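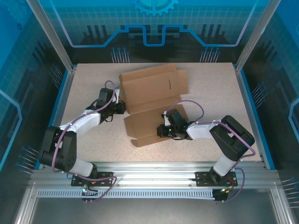
How to Clear Out a Full Photo Library on Your Phone Without Losing Anything

Filed under: Apps & Social, Phone Tips

Phone says storage full. Again. You go to post something, the app won't save the draft, and now you're deleting stuff in a parking lot. Did this in April with 68 GB of video on a phone that holds 128, so this is the order I do it in now. Takes an evening, most of it waiting.

Before you start

Plug in. Get on wifi. Turn off auto-lock or the upload will stall every time the screen goes dark, at least it did on mine.

Check what's really eating the space. Settings, then Storage. Wait for the bar to finish loading, it jumps around at first. If photos aren't near the top then this is the wrong page for you, go look at podcasts and offline maps.

Step 1. Make one full copy

Computer or external drive. I use a plain drive. Cloud is fine too but read step 2 first.

Android: cable, pick File Transfer on the phone, open the DCIM folder, copy the whole thing. Also copy Pictures and Movies – a lot of apps save in there and people miss it.

iPhone: cable, tap Trust, then import from the Photos app on a Mac or the one on Windows. If Windows quits halfway with a device error, go to the Photos settings on the phone and set transfer to Keep Originals. Try again in smaller batches.

Don't drag and walk off. Mine stopped at 420 files and never said a word.

Step 2. Know if you have sync or backup

Big one. Sync means delete on the phone, gone everywhere. Backup means the copy stays put. A lot of apps use the two words like they're the same thing.

Quick test:
- take a photo of anything, your shoe
- wait till it shows up on the website
- delete it on the phone
- refresh the website

Gone? You have sync. Leave it on if you like it, but don't count it as your copy.

Step 3. Check the copy

Open the drive. Open ten files from different years, and play at least two videos all the way thru. Compare the number of items with the phone. Heriberto Cisneros wrote in after the last version of this page to say his old videos had all copied over as zero size. Sort by size, smallest first, and you'll catch that in a second.

Step 4. Delete the heavy stuff first

Don't start at the top and scroll. You'll get sentimental and quit.

- Videos over a minute. Sort by size if your gallery lets you.
- Screen recordings. I had one that was 65 minutes long, of nothing, forgot to hit stop.
- Screenshots. Whole album, select all, unpick the few you need.
- Bursts. Keep one.
- Chat app media. It's stored seperately, so look inside the chat app under its own storage menu.

That last one got me 295 pictures from one group chat. Mostly birthday cakes.

Step 5. Empty the trash

Deleted photos sit in Recently Deleted or Trash for a while, usually a month or so, and still take up room. Nothing frees up till you empty it. Look thru it once more, then empty.

Check your social apps too. Drafts and saved stories have there own cache. On Android you can clear the cache from Settings. Clear cache, NOT clear data – clear data signs you out and wipes unposted drafts. On iPhone most apps bury a clear cache button in their own settings, and some don't have one at all. Post or save your drafts first, then delete the app and reinstall.

Step 6. Stop it filling up again

Turn off auto-save in your chat apps. Turn off "save original" in whatever you post with, unless you want two of everything. Drop video from 4K to 1080p if it's only going on social anyway.

Then set a reminder every couple months. Copy, check, delete, empty. Goes a lot quicker the second time.

If the storage bar still shows full after all this, restart the phone and give it an hour. Ruwan Barua asked about the iPhone one that says System Data. No good fix that I know of. Updating the phone sometimes shrinks it.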